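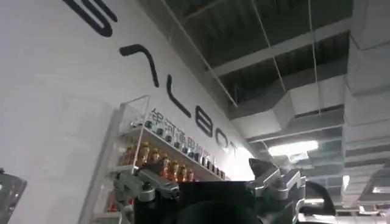
Reading Signs at an Angle: How Lettering on Long Walls Holds Up

Project report by Édgar Carhuamaca and Nima Shahbazi
Typography and Public Space, spring term

1. Background

Most advice on sign lettering assumes the reader is standing straight in front of the sign. In a corridor that is rarely the case. People walk beside the wall and see the words from the side, with the far letters squeezed together. We wanted to know how much this matters and whether wider letter spacing helps.

The idea came from the Zitcombe building, where the name of the lecture hall is painted along a side passage. First-year students often walk past it and ask for directions at the other end.

2. Method

We set one test word, MESSINA, in two typefaces. Pener is a narrow sans serif with straight strokes. Vasent is wider and has rounded corners. Each was printed in black on white paper at a letter height of 16 cm, once with normal spacing and once with the spacing opened up by 30 percent. That gave us four strips.

The strips were taped to the passage wall at eye level, one at a time. Each reader started at the far end of the passage, walked along a tape line close to the wall and stopped when they could read the whole word. We measured the distance from that point to the first letter. So that readers could not simply remember the word, we mixed in other strips with made-up names of the same length. Those results were not used.

We had 52 readers, mostly students from our own department. All sessions were held in April between 10 a.m. and noon, with the ceiling lights on.

3. Results

Vasent was read from farther away than Pener at both spacings. Opening up the spacing helped Pener a lot and Vasent only a little. The hardest part of the word was the double S in normally spaced Pener, which several readers took for a single letter. The final A caused few problems, even though it was the most compressed from where people stood.

Light made more difference than we expected. A window at the end of the passage put glare on the last part of the strip on sunny mornings, and readers had to come closer. We noted the weather but did not plan for it, so we can't separate the two effects properly.

4. Problems

The tape line was too close to the wall for two people to pass, and some walks had to be repeated. One strip came loose at a corner and was reprinted. Our first plan was for 100 readers, but we could not book the passage for long enough.

We also tested only capitals. Lower case might behave differently – the ascenders give a word more shape – and signs in two scripts would need their own test.

5. Next steps

We would like to repeat the walks with the window covered, using painted letters in place of paper. Édgar has kept the print files and Nima has the distance sheets. Both are in the shared course folder.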